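Sorano Workshop, Bench Notebook
Thursday, 9:00 a.m.
Subject: Small-parts organizers, clear acrylic, two-compartment pattern

Work continued this morning on the desk organizers requested for the Hullell reading room. The request is for nine pieces, all of one pattern: open at the top, with a single fixed partition and a curved notch in the upper edge near the divider. The sheet supplied by Lazaridis was inspected on arrival and accepted. Two panels with scratched faces were put aside for use as test pieces.

Cutting was completed yesterday. Edges were scraped and then wiped with a damp cloth before assembly. The first box was cemented late in the afternoon and left under light weights overnight. The weights were removed at 8:30 a.m. and the joints were examined under the bench lamp. One small bubble was found in the seam at the foot of the partition. It does not reach the outer face and has been accepted.

For the inspection of finished pieces, the bench is to be covered with white sheet before any box is set down. Bare wood hides fine scratches in clear stock, and grit from the tabletop has marked bases in the past. The covering should be changed whenever it shows dust.
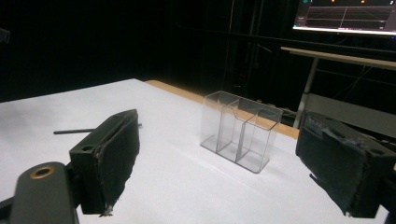

Two-compartment box on the covered bench. Notched top edge near the divider.

The following points were noted for the remaining pieces.

Notch. The curve was cut before assembly, with the panel clamped between scrap. This gave a cleaner result than the earlier trial, in which the notch was cut on an assembled box and the edge chipped. The template is kept in drawer 3 and should be returned there after use.

Partition. The divider was a tight fit and had to be eased with fine paper. The drawing should be corrected to allow a little more clearance. Until the correction is issued, each divider is to be tried dry in its own box and marked on the masking film, so that the parts are not mixed at the cementing stage.

Base. Cement crept beneath the base along one side and left a faint haze on the trial piece. Less should be applied there. The applicator bottle is also to be stood upright between joints; it was found lying on its side this morning and had leaked into the tray.

Cleaning. Soap and lukewarm water only. Alcohol is not to be used on newly cut edges. The Numum polish was tried on a scrap panel and left a slight smear that needed a second cloth, and no decision has been made on whether to use it for the final finish.

Stock. The roll of masking film is down to its last few turns. Replacement has been requested, together with a box of 70 lint-free cloths.

The second and third boxes will be cemented this afternoon if the clamps are released from the shelf repair in time. Otherwise they will be held until tomorrow morning. Dividers for both have been eased and are on the rack, with the film still in place.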